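Moving the Desk

2012-01-18

I have moved my desk for the fourth time since October. My back hurts, there is a long scrape down the hallway paint, and I now sit facing a wall instead of a different wall. I would like to report that this has changed my life. What it has changed is which neighbor I can hear.

Some background for those of you who have come here from the sourdough post. I quit my office job in Harnton last fall to work for myself, doing the same bookkeeping I used to do for a firm but now in slippers. At the office I had a desk the size of a door, and the desk stayed where it was, because it was bolted to four other people's desks. It never crossed my mind to ask whether I liked where it was. I didn't. I liked the pay.

At home you get to choose, and choosing is where the trouble starts.

The first desk was the kitchen table. Everybody starts with the kitchen table. It is free, it is close to the coffee, and it is where the butter lives. I lasted three weeks, during which I mailed a client an invoice with a thumbprint of jam on it and was told, kindly, that they could open a PDF. The bigger problem was that I had to clear the whole thing off twice a day so people could eat, and once you've stacked your work on top of the refrigerator you begin to feel a certain way about your work.

So I bought a proper desk. I found it in the classifieds, from a couple out in Lultthorpe who were getting rid of everything before a move. The ad said "small desk, light." It was neither. It had come out of a school, it weighed as much as a calf, and it had a drawer that opened only if you lifted the left side and spoke to it. I paid sixty dollars and then another forty to a man with a van, who looked at my stairs and then looked at me, and I understood that the forty had been an opening offer.

That desk went in the spare bedroom, under the window. I had read that you should work facing a window. Every article about working from home says so, generally next to a picture of a white room with one plant in it and a woman laughing at a laptop. My window faces the street. In the first week I learned when the mail comes, which dog belongs to which house, and that the family across the way is having a slow argument with a contractor over a gutter. I did very little bookkeeping. I got quite invested in the gutter.

Also, the sun. Between ten and one I couldn't see my screen at all, and I spent those hours leaning to one side like a man on a sailboat. I bought a blind. The blind kept the sun out and the gutter out, so I was now facing a blind.

Move number three was to the landing. I'm not going to defend the landing. I had convinced myself that it was a "nook," a word I picked up from a book called The Trondotden Method, which I borrowed from the library and renewed twice. The method is that you draw a plan of your house, color in all the floor you don't stand on, and put your life there. It has 108 exercises. I did nine. Exercise four is to sit on the floor of each room for ten minutes and write down what the room wants. The bathroom wanted grout.

The landing turned out to want people walking through it. I was asked where the scissors were more times in one week than in the previous ten years.

The one thing I did get out of the book was the idea of leaving most of a surface alone. It says to pull everything you use into one tight group and let the rest of the desk be bare, as bare as you can stand. I have come around to this, and I say so as someone who once lost a checkbook on his own desk until tax season. 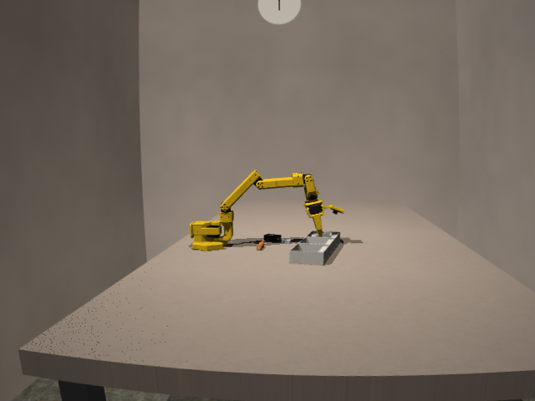 Plenty of table, and everything on it keeping close together.

I tried it that same evening. Lamp, keyboard, adding machine, the mug, all huddled up, and the rest of the desk wiped down to the wood. It looked wonderful. By the next afternoon there was a bag of oranges on it, a library book, two gloves from different pairs and a lightbulb I was fairly sure had burned out but wasn't willing to bet on. A bare desk in a house with other people in it is a public service. They come from all over.

Which brings us to the current arrangement. The desk is back in the spare bedroom, on the inside wall, next to the closet. No window, no sun, no gutter. I have the blind down anyway, out of spite. The drawer side is jammed against the closet so I can't open the drawer, but as I couldn't open it before, I'm calling that even.

And it's fine! I don't love it, but I sit down at nine and I look up and it's noon, and there are numbers in the boxes. I have finished the year-end for a tile shop, and I have gotten halfway through the shoebox that is Srivastava Upholstery, where every receipt has been folded eight times for reasons of their own. I found a mistake of $1,264 in it that had been sitting there since spring. I would never have caught that from the landing. I'd have been looking for the scissors.

What I notice, now that I have moved the thing so many times, is that the bad spots were all picked by somebody else. The window was the magazines. The landing was the library book. The kitchen was just hunger. The wall by the closet I picked because I was tired and it was the nearest place to stop pushing.

Total cost so far, not counting my back: the desk, the van, the blind, a quart of hallway paint that doesn't match, and a late fee on the library book. The paint is called Oat. The hallway, I have learned, is some other grain.

Somebody is going to write in and suggest a standing desk. I have looked at them. The one I liked was $600, and for that money I feel it should do some of the standing.

Next week, if I get through the shoebox, I'll put up the soup recipe I promised before Christmas. It needs a big pot and somebody to tell you where the ladle is.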